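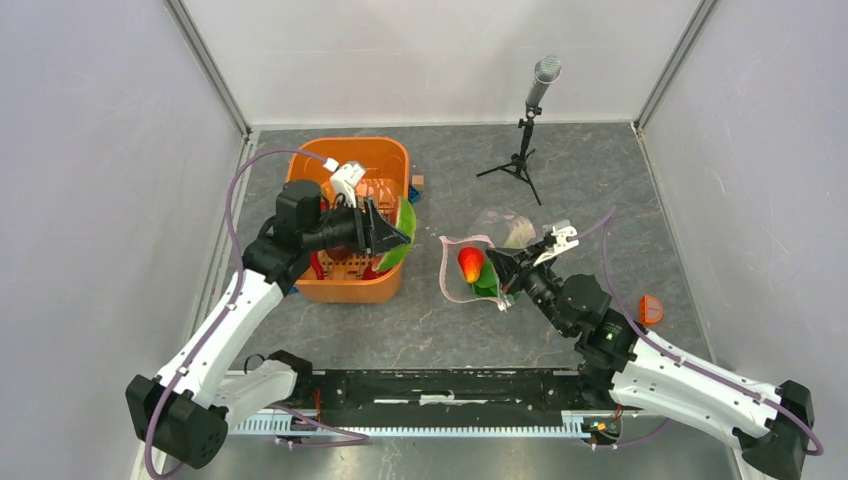 Sumer 230 Ballot Box and Seal Kit

Product code: SMR-230
Supplied by: Buvance Election Supply
Page last revised: September 19, 2018

The Sumer 230 is a rigid ballot box for municipal, school board and band council elections, and for internal votes held by unions and associations. It ships flat and is assembled at the polling place without tools. One kit equips one voting station.

Capacity depends on ballot size and fold. With a single-race ballot folded once, allow 230 ballots per box. With a two-page ballot folded twice, allow 152. Returning officers should order on the lower figure where the ballot has not yet been finalized.

Kit contents
Box body with hinged lid
Slot cover, sliding, with seal point
26 numbered seals, in sequence
Seal record sheet, in triplicate
Transparent document sleeve for the station label
Assembly card

Specifications
Height: 73 cm including lid
Material: white corrugated polypropylene
Slot: straight, centred, accepts a folded ballot only
Seal points: four on the lid, one on the slot cover
Storage: flat, dry, out of direct sunlight

Sealing procedure
Before the poll opens, show the empty box to the scrutineers present and close the lid. Fit one seal at each of the four lid points. Record the seal numbers on the sheet and have each scrutineer initial beside them. The slot cover stays open during voting.

At the close of the poll, slide the cover across the slot and fit the fifth seal. Enter the number and the time. The top copy of the sheet travels with the box, the second goes to the returning officer and the third stays in the poll book. A seal that is damaged during fitting is entered as spoiled and placed in the document sleeve – it is not thrown out.

If a recount or a court application is possible, leave the seals in place until the retention period in the applicable statute has ended. Seals are not reusable. Replacement packs follow on from the last number issued to the customer, so that no number is repeated within one jurisdiction.

Compatibility
Seals from the earlier Stidby box fit the lid points of the Sumer 230 but not the slot cover. The Annamalai carrying frame holds two assembled boxes. Lids are not interchangeable between models.

Ordering
Orders for fall elections ship in the order received. Customers who reserved stock in May do not need to reorder. Custom printing of the municipal crest or station number is available on the front panel only, and a proof must be signed before production.

Unused kits may be returned if the seal pack is unopened. Opened seal packs are not accepted.

Technical contact: Fiachra Hayes, product support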